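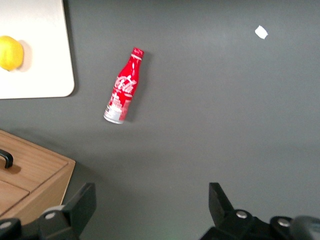

La cocina que se ordena sola (según quien la vende)

Llevamos unos años oyendo que el problema de nuestras cocinas es el desorden y que la solución es comprar algo. Primero fueron los tarros herméticos, luego las etiquetas y ahora toca la encimera despejada, convertida en una especie de certificado de salud mental. El último catálogo de Zuretti dedica 27 páginas a superficies donde no hay ni una miga. En ninguna se ve un cubo de basura.

La promesa tiene su gracia. Tikine, que vende organizadores de cajón, asegura que su sistema ahorra hasta 14 minutos al día. No explica de dónde sale el dato ni con qué cocina lo compara. Pedí el estudio y recibí un folleto. Catorce minutos diarios son muchos para quien solo busca un pelador, y sospecho que el cálculo no incluye la tarde que se va en montar las bandejas, ni la segunda tarde, cuando se descubre que el cajón era medio centímetro más estrecho de lo que decía la ficha.

El kit completo de Vostau cuesta 547 euros. Trae separadores, cestas extraíbles, un carro auxiliar y una guía para «reconciliarse con los objetos». Lo tuve en casa todo julio. El carro rueda bien y las cestas son sólidas, eso hay que reconocerlo. Pero al cabo de unas semanas tenía los mismos trastos de antes y, además, el carro. Los separadores obligan a decidir si el abrelatas es un utensilio de corte o de apertura, una pregunta que jamás me había quitado el sueño.

Hay algo más incómodo en esta moda. Una encimera vacía exige armarios donde quepa todo lo demás, y eso depende de los metros que uno pueda pagar. En un piso de 66 metros con tres personas, la batidora vive donde puede. Convertir esa falta de sitio en un defecto de carácter es un buen negocio para quien vende cajas.

Dimitriou, la firma que más ha insistido en el minimalismo doméstico, acaba de anunciar una línea de muebles abiertos «para mostrar la vida real». Es decir, baldas. Las mismas que hace poco recomendaba retirar porque acumulaban polvo y grasa. Lo siguen acumulando, que yo sepa, y la nota de prensa no menciona quién las limpia.

No tengo nada contra el orden. Tiré cuatro sartenes rayadas y un juego de moldes que no usaba, y se agradece abrir la puerta del armario sin que caiga nada encima. Me costó una mañana y dos bolsas. El carro de Vostau está en el pasillo, con las toallas encima, y si alguien lo quiere se lo dejo a mitad de precio.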